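teleop diary, February, thread. typing between runs so excuse the spelling

1/ new task today. box handling with the two arm setup, me driving by remote. goal is a clean set of demos before Conall Kavanagh needs the table back at 4

2/ for anyone new: I drive, the arms copy, everything gets logged, the policy trains on it later. so if I dither, it learns to dither. no pressure

3/ warmup runs were rough. kept coming in too fast and then braking hard right over the box. deleted all of them. Conall says keep the bad ones in a seperate folder, he's probably right, too late

4/ changed how I start. right arm folded back out of the way first, THEN left arm comes in. before I was moving both at once and thinking about neither

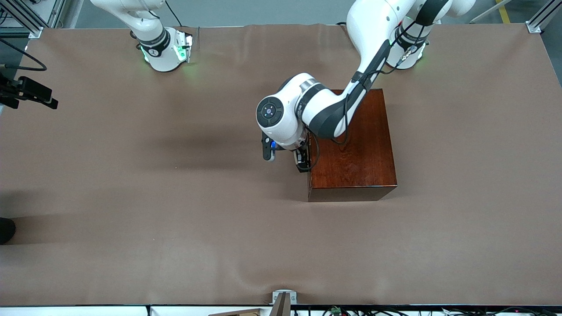 Wudalden Lab / Manipulation Team / Teleop & Demos

5/ left gripper over the left edge of the box, fingers down. this is the spot I always want to rush. pausing here before I go any lower, a short one, same length each time if I can manage it

6/ the box is varnished. nice looking thing, shiny, wood grain all over the top. shiny worries me a bit for the vision side, will ask Grava how she handled glossy stuff in the Clondolar set

7/ brown paper on the table is matte at least. wrinkly though. I used to iron out every ripple between takes, stopped doing that. real tables arent flat and clean and I want the policy to see some mess

8/ someone asked why not just grab the arm and guide it by hand. we do, for slow stuff. hand guiding feels great, you get the wrist angle right first go. but then your own arms are in every camera view and the model never sees that at run time. so for anything vision based, remote

9/ also my shoulders. after a morning of hand guiding I cant lift a coffee

10/ ok batch going well. rythm is: fold right, left in, pause, line up, down, close, lift, set it back, out. say it out loud if you have to. I do. people have stopped commenting

11/ three takes binned in this batch. one I closed early, one I bumped the pedal, one I sneezed. the sneeze is very visible in the joint plot lol

12/ q from the replies, "do you vary the start pose". yes. box gets nudged and turned a little every take. small changes, then a bigger one every so often. first month here I left it in the same place all day and the policy learned a coordinate, didnt look at the box at all. Mac Carthaigh still brings that up

13/ latency spiked after lunch. felt like driving through soup. stopped recording till it cleared, dont push thru lag, you overcorrect and that goes in the data too

14/ fixed. restarted the bridge node, no idea what it was. if it happens again tomorrow I'll look properly

15/ total on the box task is now 204 good demos counting last week's. wanted more. my last 8 today were the smoothest by a mile, could prob train on those alone and be happy (I wont)

16/ Conall is standing in the doorway with a cart. almost 3 hours of driving, hands are done

17/ tomorrow: both arms. right arm steadies, left arm does the work. two hands on the controls and I can barely pat my head and rub my stomach so we'll see

18/ training run goes on overnight, will post the curves under this one. if they're bad I'll post them anyway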